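From: Golshifteh Taheri
Date: 15/05/2020
Subject: Re: can it do chores yet?

Mojtaba Zarei wrote:
> Elteck say theirs will lay a table and put the kettle on by
> next year. Anyone here got close? Or is it all demo films?

Quick one, between meetings. Short answer no. We've done 299 tries at clearing a table since February — 200 fine, the rest dropped cups or missed. And thats with a person holding the gripper. Arm on its own much worse, Yasaman N. has the numbers.

Foam pads help with hard shiny stuff. Glass still a pain, depth goes all over the place. Wouldn't trust it with a full cup. Folding cloths — forget it for now.

Shop floor different story, same part in same place all day, fine. Kitchens arent like that.

More next week if I get teh time.
Golshifteh 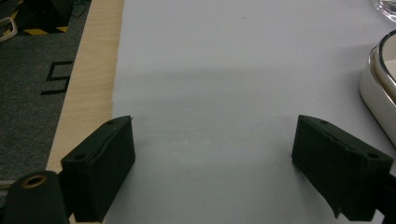

Foam pads over the white table, glass at top right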